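Wood grain (table tops and worktops)

Grain is the word for the lines, streaks and swirls you see on a piece of cut wood, and for the direction its fibres run in. I look after the furniture pages on this site, and this is the entry I get the most letters over, so I've rewritten it from the old one (last revised in January) and put in more on pale tops, which people keep asking me for.

How it gets there

A tree puts on a layer of wood each year. Growth early in the season tends to be lighter and softer, later growth darker and denser, and when you saw through the layers you get lines. Saw straight through the log and you often get those long pointed arches that joiners call cathedrals. Saw it so the rings meet the face of the board steeply and the lines come out straighter and closer together. Trees that lean or twist give you wavier stuff, and I do love a wavy board!

Printed grain is another matter. Plenty of tops are covered with a printed layer, and a good one can fool me from across a room. My usual check is to look at the edge and see whether the lines carry on over it. If the same knot turns up twice on one top, you've got your answer.

Pale finishes

Some timbers are pale to begin with: ash, birch, maple, sycamore. Others are made pale by liming, bleaching or a thin white wash wiped on and mostly wiped off again. My friend Quyên Bùi did her kitchen table in Allholm that way, two coats, and then spent a whole evening worrying she'd lost the grain altogether. She hadn't – it came back once she'd rubbed it down with a fine pad.

Light makes a huge difference to these tops. With a window low and to one side, the shiny part of the surface goes nearly white and the grain fades out of it, while a patch in shadow turns greyish and can look like a stain. Walk round the table before you reach for the sandpaper.
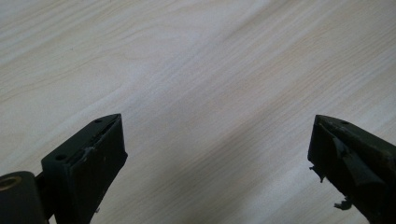

I'd also say look at a sample flat, at table height, before you buy. Shops stand them upright under bright lamps and you get quite a different colour at home. The sample book I use has 23 pale woods in it and I still get number five muddled with its neighbour.

Looking after it

Wipe along the grain, with a cloth that's damp and no more than that. Sand along it too, as scratches across the lines show up badly under oil or varnish. Tea left in a ring is the usual trouble with limed tops (red wine is worse).

See also: Liming; Veneer; Worktops, oiling of

Last edited Mar 5, 2024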